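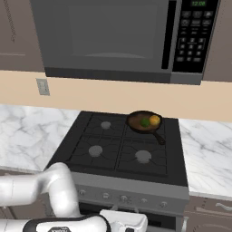
January, notebook, Tenel trial, 7.30 am start

Tea in hand, second morning with the Hulura kitchen pack and I'm warming to it. For anyone catching up: Hulura is the simulated kitchen set Cundach want to sell us, as a yearly licence, and I've got 21 days left on the trial before Miyuki Ishida has to say yes or no. I loaded the plain gas range kitchen first (taupe cupboards, marble tops, nothing fancy) and stuck with the job they call "pan items", where a lime and a lemon sit in the frying pan on the back right burner. I like that burner for testing! The handle comes out towards the front right, so the arm has an obvious thing to go for, but the microwave hangs over the cooktop and I want to know how much that bothers our planner when it comes in high. The clock on it says 12:00, by the way, and I wouldn't mind it following sim time - have put that on the wish list for Cundach.

Install was painless. Geagea (our old pack) took me most of an afternoon and two phone calls, this one was up before the kettle had boiled. The pack has 64 kitchen layouts, of which I've opened seven. Load time is fine on the big machine and a bit sulky on my laptop, will time it properly later.

Then I swapped to the gripper view, as that's the one our policies will mostly be fed.

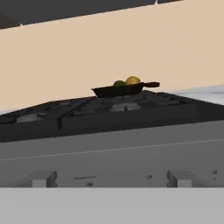
It's a low, tilted view and I had to turn my head a bit to start with. The skillet comes out nearly side-on, so its near wall hides the bottoms of the fruit and you only get the top of the green one. Good, I think? Our real wrist view is just as mean. Less keen on the writing on the range front, which is a smudge at this distance. Must ask whether there's a sharper texture set or whether that's your lot.

Still to do:
Run 60 resets and see if the fruit ever starts outside the pan.
Try heavier fruit, check it doesn't jitter.
Ask Cundach what happens to our saved layouts if we stop paying.
Send Miyuki the price sheet (she's asked twice, sorry Miyuki).

Resets are going now, back after lunch.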